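Visit to the Marnilden Open Day
Project report, Automation in the Home and Workplace
Submitted by Pauline Mottram

1. Background

On Monday, June 19, 2023 our class went to the open day at Marnilden, a workshop that tests gripping tools for laundry and cleaning work. Marlene Hawthorne met us at the front desk and took us around. There were 18 of us, split into two groups. My group started with the handling demonstration and saw the storage area after lunch.

2. The handling demonstration

The task was picking up soft items with a two-finger gripper. Ms. Hawthorne explained that cloth is harder to handle than boxes or bottles because its shape changes every time it is touched. The software has to find a place to hold it, and a fold is often the best choice. She also talked about finger pressure – too little and the cloth slips, too much and thin fabric can be marked.

We stood behind a taped line during the runs. I wrote down the item used each time and where the fingers took hold. In one run the item was a large, fluffy white cloth, held bunched between the two dark fingers over a black wire rack.

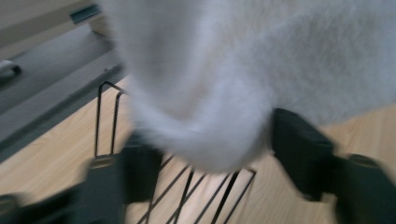 3. Questions from the class

We had prepared 5 questions and got through most of them. One was whether the same fingers are used for every fabric. They are, at least for now, although softer pads are planned for September. Another was how the runs are recorded. The log had reached number 331 on the morning of our visit, and each entry has a short note on the grip.

I asked about wet cloth. Marnilden has not tested much of it because the added weight changes the settings.

4. What I would do differently

My notes on grip position were too short. Next time I would draw the item first and mark the contact points on it.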